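Project diary, Sarnville office, July

The simulated collection run resumed at 8:40 under the supervision of Roksolana Maksymiv. The target for this phase remains 2000 accepted episodes on the Franka arm. The count at the start of the shift was 345, all with the small dark object on the white table. Tharindu Paul confirmed that the lighting settings had been saved.
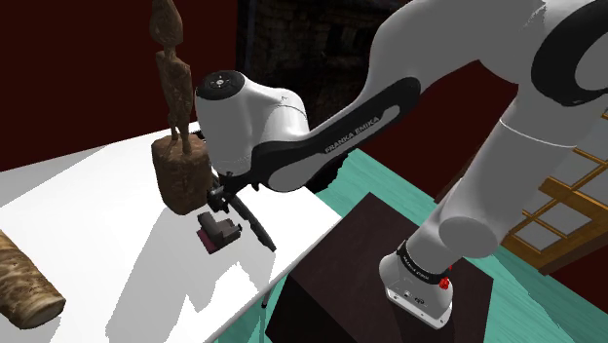 Are rejected episodes deleted?

They are kept in a separate folder and marked with the cause of rejection, so that the Trarton team may review them before training begins.

Miklós Sárközi reported that 3 episodes from the morning had missing joint records. These were moved out of the main set and will be repeated. Yung-ching Chu asked that operators enter their initials at the close of each batch. The request was approved and takes effect tomorrow.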